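The Delldale Memory Box

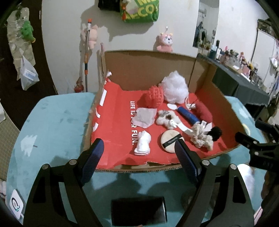
Bath puff and other bits in a red-lined box

I started making keepsake boxes after my dad died, when I had 166 loose photographs, his watch and a biscuit tin that wouldn't shut. The Delldale is the one I wish I'd had then. It's a plain lidded box, made for families to fill in the weeks after a funeral (or years later, there's really no rush!) and it takes up to 724 standard prints, standing on edge, with a tray on top for the small things.

The tray lifts out. I fought for that one - my first version had it fixed, and Femke Meijer, who tests everything for me, couldn't get her mum's letters out without tipping the lot on the carpet. The paper inside is acid-free, and you get five card dividers, a pencil and a little booklet for writing down who's who. Do that bit while your aunties are still around to ask!

You can have a name on the lid, and dates too if you'd like them. I do the lettering myself, so please check the spelling twice before you send it. Lettered boxes can't come back, plain ones can.

Colours are slate, moss and cream. Moss is out of stock until May, sorry.

If you're ordering for a hospice or a funeral director, write to Lies Dierckx at the workshop and she'll sort out a price for you. She also keeps the spare trays and dividers, which we sell separately.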